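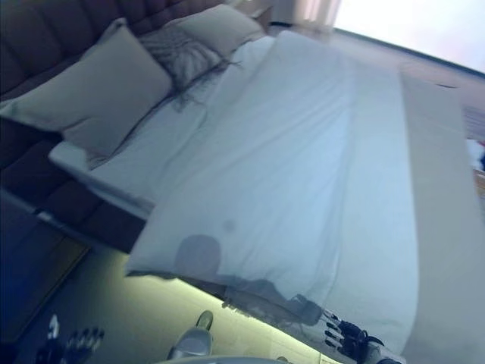 Bed with tufted headboard and white duvet

I built the first Karras for myself, because I wanted a low, woolly drum for our slow pieces and everything I tried rang too much. Then Pascual Ocampo borrowed it for a recording and wouldn't give it back (I did get it back, in March), so now I make them for other people too!

The frame is steamed ash and the head is a single goatskin, left a bit thick. Hit it in the middle with the soft beater and you get a long, dark note. Play near the rim with your fingers and it's much drier - nearly a click. It does go slack in damp weather, like any skin drum, so I fit a tuning ring inside and put the key in the bag with it.

Yuzhen Fan plays hers standing up, with a strap. I like mine flat across my knees. The cross grip on the back comes off if you want it out of the way.

Comes with a padded bag, one beater and the tuning key. Price is 200 euros plus shipping, and the wait is usually a few weeks. Left-handed grip, no extra charge, just tell me when you order.

The smaller Jevlow is sold out right now - write to me if you want to go on the list.

Benedita Cardoso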